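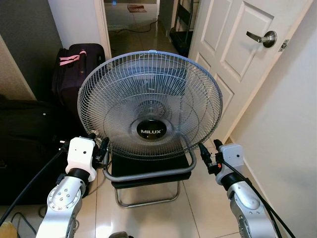 I own one fan, and I have stopped apologizing to guests for it. It is the round kind with a wire grille, and from June until the end of September it goes wherever I go in the apartment. People ask why I don't put in an air conditioner. I have had one. It sat in the bedroom window, it cooled one room, and it blocked the only window that opens all the way.

My argument is simple. Most of us don't need colder air for most of the summer. We need the air we have to move. A fan does that for very little money, and if you place it well it does a better job than people expect.

Placing it well is where most people go wrong. They set the fan on the floor, point it at their shins and decide fans are useless. Put it on a low stool and tilt the head up. Stand it near a doorway in the evening, when the hall is cooler than the bedroom, and let it push that air through. In my building, on Skurgate, the apartments are long and narrow, and a fan near an inner door does more than one in the corner ever did.

The stool matters too. It should be low and steady, with a flat seat wide enough for whatever you set on it. Mine cost $15 secondhand. I would not use a folding chair, and I would not use a stack of books, though I did for two summers.

My neighbor Styliani Stamatopoulos disagrees with me about all of this. She says a fan is one more thing to clean, and she has a point. The grille catches dust on every wire, and you have to unplug it, take the front off and wash it in the tub. I do that twice a season. It takes up to 50 minutes if I have let it go — usually I have.

There are days when a fan isn't enough. When it is very hot indoors, moving the air around won't keep an older person or a baby safe, and anyone in that position should have real cooling. I'm talking about the other days, the sticky ones in the eighties, when the whole block hums with window units and I can still hear the radio in my kitchen. My old air conditioner went to a cousin in July, and I have not asked for it back.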